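Surnance Wrist View Module
Part of the Notgate motion software

Overview
Surnance reads the wrist camera stream and passes a grasp target to the Notgate planner. It is meant for thin, flexible or overlapping items such as stems, cable and fabric, where a fixed overhead camera loses the part behind the arm.

Functions
Focus gate: each image gets a sharpness score. Images below the threshold are kept in the log but give no target.
Stem tracing: long narrow shapes are followed between leaves and ranked by reach from the open jaw.
Hold on loss: after 11 gated images in a row the planner stops the approach - the arm keeps its last pose until a target returns.
Replay: logged runs can be stepped through with new thresholds, no arm connected.

Requirements
Notgate planner, one color camera per wrist, 58 MB of free memory per stream. Gripper profiles are loaded from file; the Bromex profile is included.

Ordering
Part 422, single arm license
Part 171, replay tool only
Technical contact: Lanying Hao

Wrist camera views 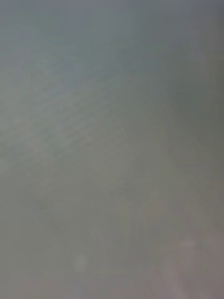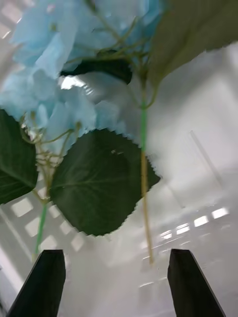

First view: close surface, out of focus. Second view: artificial hydrangea above the open gripper.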